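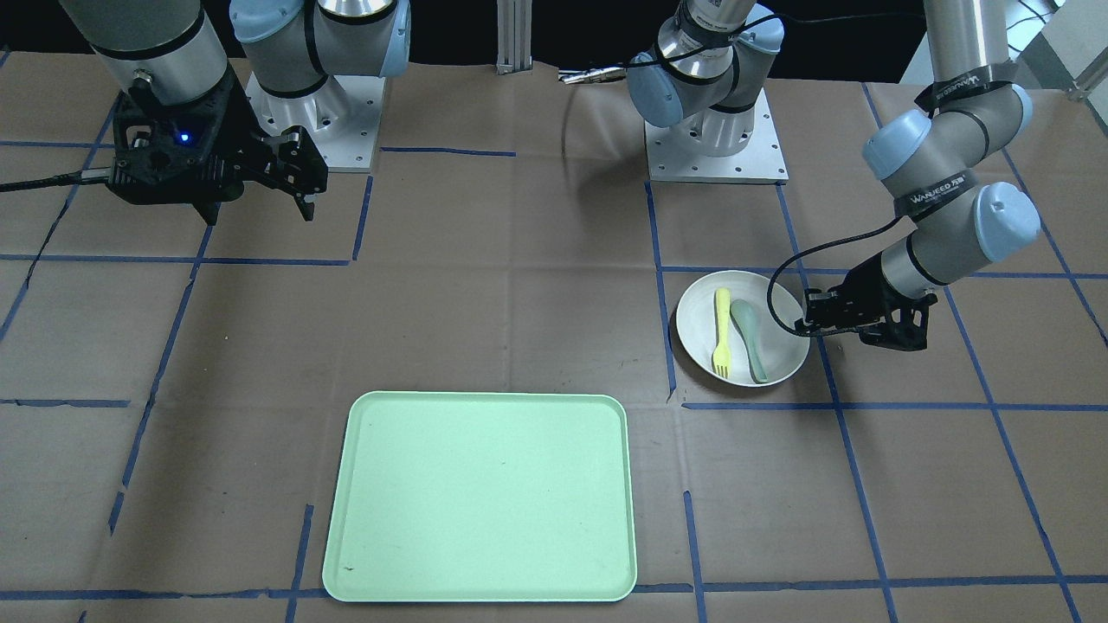
What does the Punlow kit cover, and what is left to the lab?
The kit covers two arms, two parallel grippers, the mounting plates and the control software. The table, the work surface and the objects to be handled are supplied by the lab.

Handout 3: Evaluating a two-arm kit
Course leader: Gemma Hartley. Lab sessions: Zane Sepp.

1. Scope
The Punlow kit is under review for the July intake. This handout deals with tabletop handling only. Mobile bases are treated in Handout 11.

2. Work surface
Brown paper is laid over the table and divided into cells with blue tape. Start positions are given by cell. The grid is a guide for the person resetting the table and is not read by the software. Replace the paper when creases lift a tray or bowl off level.

3. Test objects
The basic set is a shallow bowl, two utensils and a flat tray with a raised lip. Utensils lying side by side are harder than single ones: the fingers need clearance on both sides of the handle, and the rim of the bowl limits the approach angle. Record the orientation of each utensil before the run starts.

4. Arm assignment
Left and right are named from the robot's side. In the utensil task one arm works at the bowl while the other holds clear with its gripper open. Log any motion of the holding arm as a fault, even if there is no contact.

5. Cables
Each gripper cable must have enough slack for full wrist rotation. A loop that hangs below the fingers can catch on a rim. Check both cables at the start of a session and after every change of tool.

6. Scoring
Each team logs up to 200 runs. A run is scored as complete, partial or failed. Partial means that one utensil was moved and the other was not. Do not score a run that was stopped by hand; enter it under "Stopped" with the reason.

7. Reading
Ozoliņš and Juška, course notes on grasp clearance, sections 2 and 3. Trellby kit comparison sheet, on the lab shelf.

Send completed logs to Zane Sepp before the next session.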